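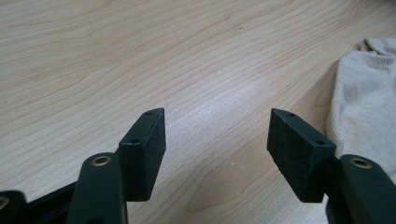 Umwood Card Notes
December, 9:40 pm

1/ Finished sorting the hockey box from the Dirnel estate sale. 123 cards after pulling the checklists. Most are commons from the early nineties, the kind every shop has in a bin.

2/ 21 went into top loaders. The rest are back in penny sleeves, sorted by team, then by card number.

3/ Two rookies looked good until I tilted them under a lamp. Both have a print line across the front. I'll list them as raw and say so in the title.

4/ On grading: I'm sending 10 this time. Last batch was away for nearly 57 days and two came back lower than I guessed, both for corners. I use a loupe on corners now before I fill out the form.

5/ Centering is still what I get wrong most. A card can look fine in hand and measure badly left to right. Measure the borders. Don't trust your eye on white-bordered sets.

6/ For anyone asking about the Drernon show: yes, I have half a table, back wall, next to the supply dealer. Bring want lists on paper. The signal in that hall is poor.

7/ Trades are fine. I'm after goalies, any year before 1980, creases OK, no writing on the back.

8/ The signed pucks are not for sale yet. Two have no paperwork and I want Cárdenas Authentics to look at them first.

9/ Shipping on anything bought this week goes out in bubble mailers with cardboard on both sides. Over five cards goes in a box. Tracking is included.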